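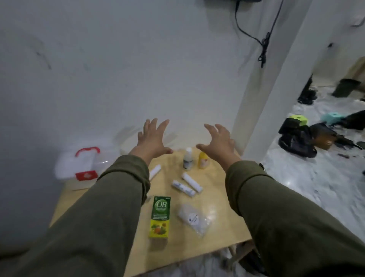 Laut Rückmeldung aus der Werkstatt Vasside fehlt im Ernstfall immer dasselbe, nämlich Kompressen, während die Binden in jedem Kasten doppelt und dreifach liegen. Aus der Küche kam der Wunsch, Pflaster nicht mehr unter den Binden suchen zu müssen. Beide Punkte haben wir in den Packplan übernommen.

Zwischenbericht Erste-Hilfe-Kästen, Standorte Vasside und Restrepo
Berichtszeitraum bis Ende Mai
Vorgelegt bei: Comton, Fördermittel Arbeitsschutz

1. Stand der Arbeiten

Bewilligt sind 13 Kästen. Davon sind 7 fertig gepackt und an ihren Plätzen. Die übrigen werden gepackt, sobald die Nachlieferung der Kompressen vollständig ist. Verwendet werden tragbare Kästen aus weißem Kunststoff mit rotem Griff und unterteiltem Innenraum. Die alten Kästen ohne Fächer bleiben bis zum Austausch hängen und werden danach eingezogen.

Vor dem Packen wird der gesamte Inhalt auf dem Tisch ausgelegt und mit der Liste abgeglichen. Erst dann wird eingeräumt. Das Verfahren kostet anfangs Zeit, wir haben es aber beibehalten, weil beim ersten Durchgang zwei Kästen mit unvollständigem Inhalt ausgegeben worden waren. Beide wurden zurückgeholt und ergänzt.

2. Packordnung

Flache Teile wie Kompressen und Tücher kommen zuerst hinein und werden glatt gedrückt, damit der Deckel schließt. Binden liegen nebeneinander, nicht übereinander. Flaschen stehen oder liegen an der Seite und werden zuletzt eingesetzt. Was nach dem Einräumen auf dem Tisch übrig bleibt, geht zurück in den Vorrat und wird dort eingetragen.

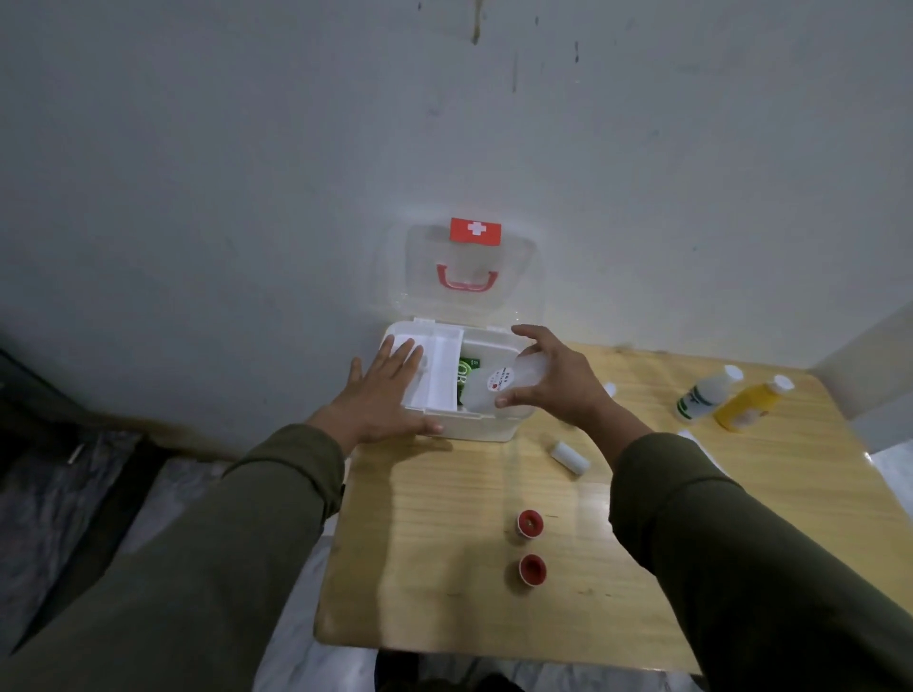 Bei den Flaschen ist die Ordnung noch nicht endgültig. Hohe Flaschen nehmen so viel Platz weg, dass für die Binden wenig bleibt. Für die Standorte mit Werkstattbetrieb schlagen wir vor, sie neben dem Kasten im Regal zu lagern und im Kasten nur eine kleine Flasche vorzusehen. In Restrepo wird das bereits so gemacht – bisher ohne Beanstandung.

3. Abweichungen vom Plan

Die Inhaltslisten für den Deckel sollten von Varkance gedruckt geliefert werden. Die erste Lieferung enthielt noch die alte Liste und ging zurück. Bis zum Ersatz liegt jedem ausgegebenen Kasten ein Blatt Papier bei. Mehrkosten sind dadurch nicht entstanden.

Die Packtermine finden weiterhin samstags statt. Ein Termin ist ausgefallen und wird im Juni nachgeholt.

4. Mittelverwendung

Die Kästen sind vollständig bezahlt. Für Verbandmaterial ist noch ein Rest vorhanden, der nach heutigem Stand für die ausstehenden Kästen reicht. Die Versandkosten zwischen den Standorten lagen 90 Euro über dem Ansatz, der Betrag wurde aus der Position Kleinmaterial gedeckt. Wir bitten um nachträgliche Zustimmung.

5. Nächste Schritte

– restliche Kästen packen und ausgeben
– Papierblätter gegen die gedruckten Listen tauschen
– alte Kästen einziehen, brauchbares Material mit gültigem Datum übernehmen
– Entscheidung von Comton zur Lagerung der Flaschen, möglichst vor dem nächsten Packtermin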